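Print | E-mail

Nerneck Celebrity Crime Archive, one-year subscription
Reviewed by Alžběta Čierny
2021-05-06

I write a weekly column on celebrity court cases, so I spend a lot of time looking for filings, autopsy reports and old arrest records. Nerneck sells access to a searchable archive of them. I paid for a year in March and have used it most days.

The archive lists 1,565 cases, mostly musicians, athletes and reality TV people. Of those, 481 have at least one full document attached. The rest are short summaries with a case number and a court name. The sales page does not make that split clear, and it should.

Search is good. Type a stage name and it finds the legal name, including former spouses and managers. I tried it on the Dvořáček estate fight, which has dragged through two courts, and got the will contest, the amended complaint and the coroner's summary on one page. Peduvov, which I used before, gave me the complaint and nothing else.

Alerts are weaker. You can follow up to 40 names, but e-mails come a day or two after a filing. By then the gossip sites have it. If you need to be first, keep calling the clerk.
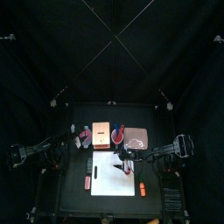 Downloads are limited to 30 a month, and re-opening a file you already saved counts again. I ran out twice. Support answered within a day and reset the count once, but not the second time.

Scans are readable for the most part. The older Hidberg trial exhibits are crooked and can't be searched, so plan on reading every page.

I will renew, on the cheaper plan without alerts.

Print this review | E-mail to a friend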